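Talard student robotics, support queue
Ticket: simulated pick task, gripper closes early or on nothing
Opened by: Elikem Issahaku
Assigned to: Zuweira Quartey
Component: Iten simulator, wrist view, grasp controller
Priority: normal, raised to high on Wednesday
Status: resolved, one follow-up open

Original report (Elikem Issahaku)

Running the pick task for the August round of the Plollside student challenge. The arm moves to pre-grasp without trouble. On descent it does one of two things. Either the fingers close while the target is still beyond the tips, or they close at the right height and the controller reports "grasp empty" and backs off. No error in the simulator console. The same task file passed on Kobina's machine last term. I have pulled the latest scene pack and rebuilt. Seed makes no difference.

Tried so far:
Restarted the simulator and cleared the cache.
Swapped the target for the plain cube from the tutorial. Cube picks correctly every time.
Lowered the approach speed. Same result, slower.

Reply (Zuweira Quartey)

If the cube works, the arm and the finger joints are fine. Please attach a wrist view from the end of the descent, before the close command, and the controller log for the same run. Also confirm which scene you are loading. The pack has two with the marble tile floor texture and the names differ by one letter.

Reply (Elikem Issahaku)

Scene is the second of the two, marble tile with the grey speckled wall. Log attached to the ticket. Wrist view at the end of descent, fingers open, target between them:

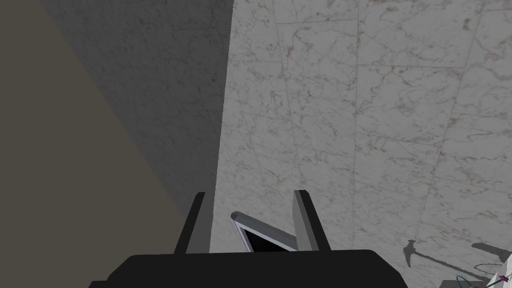
Does the controller need the whole target in the wrist view before it will close?

The controller works from the estimated pose and the finger contact sensors, so a partly hidden target is acceptable as long as the pose estimate is still being updated when the close command goes out.

Reply (Zuweira Quartey)

Thanks. I went through the log against the view. Three points.

First, the target is a thin panel with a silver rim and a black face, and it is sitting at an angle to the fingers. The cube has the same width from any side, so it tells us nothing about yaw. Please log the yaw error at the close command.

Second, the pose estimate goes stale. The last update is stamped 12 frames before the close. The limit in the controller config is 5. It should have refused to close and asked for a new estimate. It did not, which means either the limit is not being read or something is overriding it.

Third, there is a shadow across the marble at the lower right of the view. I do not think it matters, but the segmentation step uses a brightness threshold and I would like it ruled out. Turn shadows off in the render settings and run again with nothing else changed.

Reply (Elikem Issahaku)

Shadows off: no change. Segmentation mask looks the same with and without. Shadows are back on.

Yaw error is now logged. It is small at pre-grasp and grows during the descent, always in the same direction.

Config limit is 5 in the file. I printed the value at start-up and it comes out as 200.

Reply (Yulan Tang)

Adding myself as I wrote the config loader. 200 is the default. If you see the default, the loader did not find the key. Check the indentation of the "pose" block. The new scene pack ships its own controller file and it is loaded after yours, so if it has an empty "pose" block it replaces yours completely. It does not merge.

Reply (Elikem Issahaku)

Confirmed. The scene pack controller file has a "pose" header with nothing under it. Deleted the header, reloaded, start-up now prints 5. The tutorial scene has no controller file, so it was never affected.

Result: early closing has stopped. The controller now pauses and asks for a fresh estimate when it should. "Grasp empty" still happens, less often.

Reply (Zuweira Quartey)

Good, that is one fault of two. The remaining one will be the yaw drift. Kobina, did you change the wrist frame offset last term?

Reply (Kobina Zakaria)

Yes. The Antwi gripper model was updated and the mounting was rotated slightly. I put a correction in my local copy and did not push it. Apologies. The value is in my branch, file "wrist_offset". It needs to go in the arm description and not in the task file, otherwise it is applied only at pre-grasp, and the descent runs on the uncorrected frame.

Reply (Elikem Issahaku)

Merged Kobina's offset into the arm description. Yaw error now stays flat through the descent. Ran a batch of 100 with random start positions, marble scene, shadows on, panel target. No early closes. No empty grasps. A few runs took a second pose request before closing, as intended.

Reran the cube batch as a check. Still passes.

Reply (A-yeong Nam)

Please do the following before this is closed, as the other teams pull from the same pack:

1. Push the offset to the shared branch with a note of which gripper model version it belongs to.
2. Remove the empty "pose" header from the scene pack.
3. Make the start-up printout of the pose limit permanent.
4. Replace the cube in the pre-submission check with the panel. Keep the cube in the tutorial.

Reply (Elikem Issahaku)

Items 1 to 3 done and pushed. Item 4 is done in my branch and waiting for review.

Resolution note (Zuweira Quartey)

Cause A: empty "pose" block in the scene pack controller file replaced the team setting, so the default stale limit was used.
Cause B: wrist frame offset missing from the arm description after the gripper model update.
Not a cause: shadows, approach speed, random seed.

Follow-up: Yulan to change the loader so that blocks are merged and an empty block gives a warning. Separate ticket opened and linked. Teams on the old pack should pull again before running the pre-submission check.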